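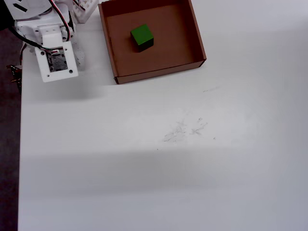
Ticket 4019 - Packing table, Nellholm
Opened: 16 Oct 2025
Category: packaging / trays
Status: open, waiting on supplier

Problem
Cardboard trays from the Duvik batch bow outward at the long walls after loading. The tray is the shallow brown type, four low walls, no lid. Bowed trays jam in the shipping sleeve.

Checks
1. Measured 50 flat blanks. All within tolerance.
2. Folded 19 by hand and left them empty overnight. No bowing.
3. Loaded 4 to the normal weight. Three bowed within 40 minutes.
4. Repeated with old stock from February. Walls stayed straight.

Cause
Not confirmed. Score lines on the new blanks are shallower - the board springs back under load.

Workaround
Crease each score twice before folding. Load from the center outward. Keep old stock for Hokineck orders.

Next
Samples sent to Duvik. Do not close until the replacement batch passes check 3.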